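4.3 Laying the table cover

15 shares | 2 comments

The Zunus cover is supplied rolled. Fit it before placing any serving items on the table. Two people are needed for steps 2 to 4.

1. Wipe the tabletop with a damp cloth and dry it fully. Grit left under the cover will mark both surfaces.
2. Unroll the cover with the printed grid facing down. Leave it flat for 45 minutes.
3. Line up the rear edge first. Allow an overhang of 5 cm on each side.
4. Press from the center outward with the flat of the hand. Do not use a blade or scraper.
5. Fit the Skatimeck edge clips, if ordered (part 728). Start at a corner and space them evenly.
6. Check that each clip lies below table level.

NOTE: Faint ripples may remain after fitting. Light creases do not affect use and should not be ironed.

CAUTION: Do not trim the cover while it is on the table. Remove it and cut on a separate board.

CAUTION: Do not set cookware directly from the oven on the cover. Use a Telik mat.

4.4 Cleaning

1. Remove all items before cleaning.
2. Blot spills at once. Do not rub sugar or syrup into the surface.
3. Wash with mild soap and water. Do not use bleach or solvent.
4. Let the cover dry before rolling it. Store it on the original tube.

NOTE: For tables longer than 200 cm, order two covers and overlap the joint. Cordero tables with a drop leaf need the split version.

Procedure checked by Begoña Cifuentes. Revised in December.

4.5 Items in place 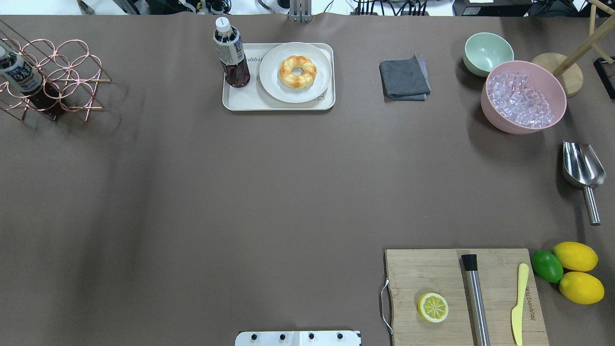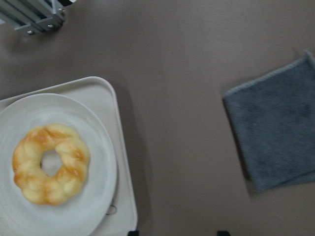
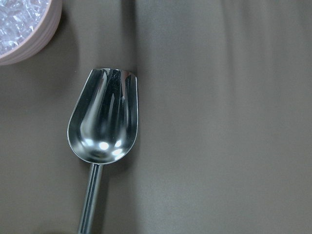
Fig. 9. Top: wine rack and serving tray. Middle: braided pastry on a plate. Bottom: ice scoop.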